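Reverse outline

A reverse outline is an outline made from a finished draft. It records what each scene or chapter of an existing manuscript contains, in the order in which the reader meets it. Novelists and short story writers use it mainly between the first and second drafts. The term is also used in the teaching of essays, where the unit is the paragraph.

Contents

The usual unit in fiction is the scene. Each entry gives the scene number, the point-of-view character, the place, the time elapsed in the story, and one sentence stating what changes. A scene in which no change can be stated is marked for review. Some writers add the word count and the names of all characters present. Entries are written from the text alone. Material the writer remembers planning but did not put on the page is left out.

The Kramer sheet, a printed form used in evening classes at the Grurnach Writing Center, has seven columns and room for 30 scenes per side. Its last column is reserved for facts the reader learns for the first time. Longer books are continued on a second sheet with the numbering unbroken.

Procedure

The draft is read from start to finish, and entries are made at each scene break. Corrections to the prose are put off until the outline is complete. A novel of 55 scenes can be outlined in several sittings, although long gaps between them tend to produce uneven entries. When the list is finished, it is read by itself, first in order and then by column. Reading down the point-of-view column shows how long a character has been absent. Reading down the time column shows overlaps and missing days.

Word counts are compared in the same way. If most scenes in a draft run to similar lengths and one has 2,483 words more than its neighbors, the entry for that scene is checked for a second change that might be split off.

Software

Ikent, a drafting program, builds a blank reverse outline from the scene breaks in a manuscript file and fills in the word counts. The change sentence must be typed by hand. Skarusik stores the entries in a table that can be sorted by character or place. Moving a row in Skarusik does not move the scene in the draft.

Limits

The method shows order, length and coverage. It gives little help with dialogue, tone or sentence rhythm. Stories told in a single unbroken scene have too few units for it to be of use, and the entries are then made by page or by beat.

Card form
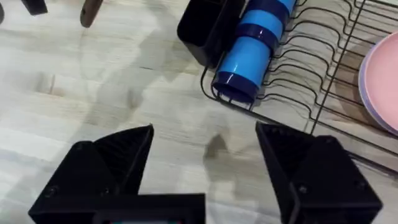 A reverse outline may be kept on index cards, one card to a scene, so that a new order can be tried before the draft is changed. Cards are laid out in rows by chapter, with the scene number in the upper left corner. The surface affects how easily the rows are read. On light wood grain in pale gray-beige, with faint streaks and knots, cream or buff cards show up poorly at a distance, and blue or green ones are preferred. The original numbers are kept on the cards after a move, and the new numbers are added beside them in a second color.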